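Print this page | E-mail this page

Kosley Play Library
Minutes of the Blocks and Surfaces Group
Wednesday, 4:30 p.m., back room

1. Last minutes
Accepted with one correction. The previous minutes said the group "welcomed" the butterfly wallpaper. The group noted it. Two people welcomed it.

2. The marble-pattern tabletop
The chair reported that the supplier, Gotari, still describes the surface as "suitable for all sorting and building play." Several members asked what that claim rests on. The pattern is busy in places, and a child looking for a small piece has to look past a lot of gray lines to find it. The supplier's answer was that bright blocks stand out on it. It was pointed out that bright blocks stand out on most things.

A member who likes the surface said it looks clean and lifts the room. Another said that looking clean is what worries her, as crumbs would go unseen in the veining until somebody put a hand in them. No agreement. The top stays for now, and the plain gray sample is to be asked for again. It was promised in August. 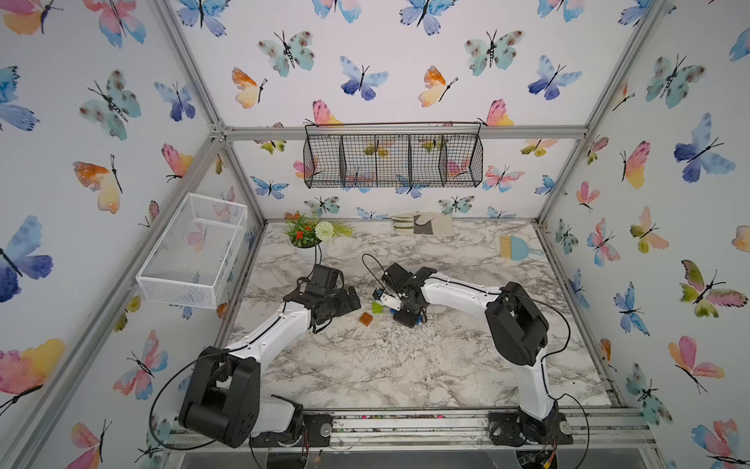
Item 2: the tabletop and butterfly wallpaper, with orange and green blocks out.

3. Things kept on the table
The group went through what has been living at the back of the table.

Artificial plant in white pot. Kept, by a narrow margin. The argument for was that it is cheerful. The argument against was that it takes up building space and that small red flowers on a play table will sooner or later be picked off and treated as pieces. To be moved to the shelf if this happens even once.

Work gloves. They have dark patches on them and no member could say what the patches are. To be washed or thrown out, and in either case not put back on the table.

Hand brush, light blue handle. Kept. One member doubted that anyone uses it. It was agreed that it should hang from a hook where people can see it, and that if it is still hanging there untouched in two months the doubt will be considered proven.

4. Blocks
The group discussed the Hashmi proposal to replace the mixed tubs with one size of toddler brick. The proposal says this would cut sorting time by 62 percent. Members asked how that was measured and over how many sessions, and the proposal does not say. A figure that exact with nothing behind it did not help the case.

There was support for the chunky bricks themselves. They are easy to hold and easy to spot, the lime green above all, which everyone agreed can be found from across the room. The smaller blocks are another matter — parents keep asking for them and staff keep finding them under furniture.
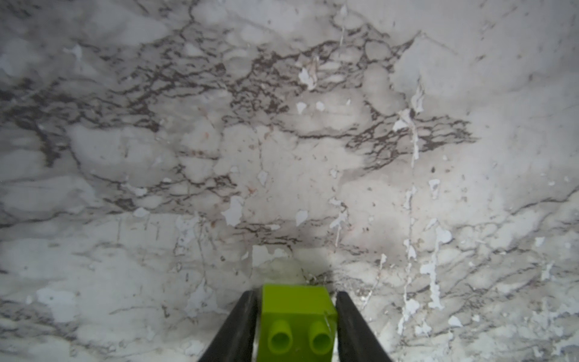

Item 4: lime-green toddler brick, studs to the front.

The price quoted is for 300 bricks. The group would rather try 100 and see, and asked whether the supplier will sell that number without adding a handling charge. The last order from Culik came with one that was larger than the discount.

On color, a request for a "calmer" set in beige and cream was turned down. It would vanish on the present tabletop, and nobody present had met a child who asked for beige.

5. Wallpaper
One edge was reported to be lifting at the last check. The installer says this is normal. The group does not accept that it is normal and wants it pressed down again at no cost.

6. Other business
The sign asking adults to put blocks back by color was discussed. It has been up since spring and the tubs are as mixed as ever. A larger sign was suggested. The suggestion was not taken up.

Actions
Ask again for the gray sample.
Gloves: wash or discard.
Hook for the brush.
Written basis for the 62 percent.
Quote for 100 bricks, charges included.

Meeting closed at 5:40 p.m. Next meeting same day and room next month, unless the room is double-booked again.

Contact the library | Copyright Kosley Play Library | Back to top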